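Protokoll der Mitgliederversammlung des Nähkreises Gridadach

Datum: Sonntag, 3. Dezember 2023
Ort: Gemeinschaftsraum, Haus Skondard
Leitung: Viorica Dinu
Protokoll: Emília Dvořáček
Entschuldigt: Cornel Lazăr

**1. Eröffnung**

Frau Dinu eröffnet die Sitzung und begrüsst die Anwesenden. Das Protokoll vom Oktober wird ohne Änderung angenommen.

**2. Kasse**

Herr Coman berichtet über den Kassenstand. In der Kasse sind 724 Euro. Die Rechnung für die Reparatur der Overlockmaschine beträgt 99 Euro und ist bezahlt. Es gibt dazu eine Frage von Herrn Nistor, ob die Garantie noch gültig war. Herr Coman wird bei der Werkstatt Pîrvu nachfragen.

**3. Raummiete**

Der Vermieter möchte ab dem nächsten Jahr 200 Euro im Quartal. Die Versammlung findet den Betrag hoch, aber möglich. Frau Dinu soll noch einmal mit ihm sprechen, besonders über die Heizung am Abend.
Beschluss: Der Vertrag wird verlängert, wenn die Heizkosten im Preis enthalten sind. Angenommen mit zwei Enthaltungen.

**4. Stoffe für die Patchworkdecke**

Es wird lange über die Farben diskutiert. Herr Nistor schlägt Schwarz und Weiss in kleinen Blöcken vor, Frau Dvořáček hätte lieber etwas Wärmeres, zum Beispiel Rostrot. Man einigt sich auf Schwarz-Weiss für den Rand, die Mitte bleibt noch offen.
Wer Reste zu Hause hat, bringt sie bitte gewaschen und gebügelt mit.

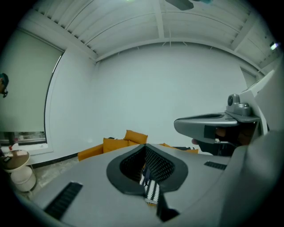
**5. Verschiedenes**

Der Schlüssel zum Schrank wird wieder vermisst. Wer ihn hat, meldet sich bitte bei Herrn Coman.
Der Kurs «Reissverschluss einnähen» wird auf das Frühjahr verschoben.

Für das Protokoll: E. Dvořáček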